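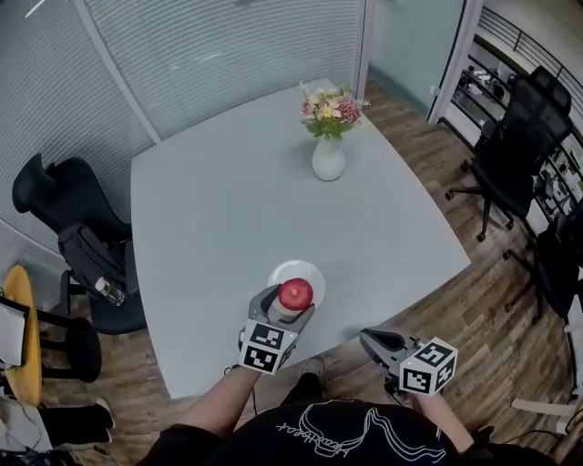 Fruit and Flowers on the Office Table: Your Questions

Last updated 26/07/2018 by Sirkka Kallio

I started the Tarncombe table page in May because people kept stopping me in the hallway to ask about flowers (my favorite subject!). The same questions come up a lot, so I've put them all in one place. If yours is missing, leave a note in the blue folder at the front desk and I'll add it.

What goes on the table?

Fruit, a plate and a small bouquet. I love how much a single red apple does on a white plate, especially on a pale table where there's nothing else fighting for attention. Pears are lovely too, and so are plums, but give plums a plate with a bit of a rim or they'll wander.

Where should the vase go?

Toward the back. Put the plate near the front edge, where a person can reach it without leaning across the flowers, and let the vase stand behind it. Move it a little off center if you can – I like that much better than a vase planted in the exact middle like a flagpole.

Why only a small bouquet?

Small ones are easier to see over, easier to carry to the sink and a lot cheaper to replace. You want people to be able to sit down and talk! A short white ceramic vase is my favorite kind, and it goes with anything you put in it. Leave plenty of green in there too. I used to strip off nearly every leaf and the bunches looked bald.

My vase tips over. What am I doing wrong?

Probably the stems are too long. As a starting point, let the flowers rise above the rim by the height of the vase and no more. Trim a little, look at it, then trim again. Clean pebbles in the bottom help as well, and so does filling the vase higher than you think you need to.

Can I use the round table for this too?

Please do! Just clear it first. Big flat things like boards and sheets of paper have a way of settling on whatever table is closest, and then there's no room for a plate.
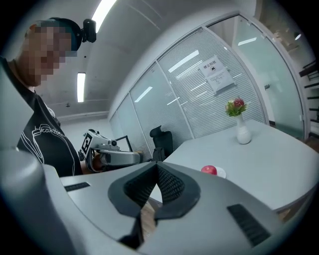 How often should I change the water?

Every two days, and every day when it's hot. Rinse the vase while it's empty and cut a sliver off the end of each stem before the flowers go back in. Any leaves that would sit below the waterline should come off.

Do I wash the fruit before putting it out?

Always. Wash it under cold running water, rub it with your hands and dry it well with a clean towel. A dry apple looks nicer and doesn't leave a ring of water on the plate. Peel off the little sticker while you're at it.

Will the fruit make my flowers fade faster?

It can. Ripe apples give off ethylene gas, and some flowers, carnations in particular, really don't like it. With one apple and a bit of distance on an airy table I don't worry. A full bowl pushed right up against the vase is another story.

Where do the flowers come from?

The market at Skarnstead, usually, where 11 dollars gets me enough for two small vases if I go near closing time. In summer I also cut a few stems from my own yard. Anything from your garden is very welcome – bring it in a jar of water and shake the bugs off outside, please!

Do you have a favorite apple?

Femden, from the orchard of the same name. They're crisp, a bit sharp, and a deep red that looks wonderful on white. The season is short, so for most of the year I buy whatever feels firm and smells good.

Can I eat the apple?

Of course, that's what it's there for! Take the plate to the sink when you're done and put out another piece of fruit if there's one in the kitchen. The cores go in the compost pail.

How do I clean the table afterward?

Use a soft cloth with warm water and a drop of dish soap, then a dry cloth. Lift the vase and wipe under it as well. Pollen should be picked up with a piece of tape first, before any water gets near it, or you'll smear yellow everywhere. Spare cloths are in room 147, second shelf, next to the Falcão coffee tins.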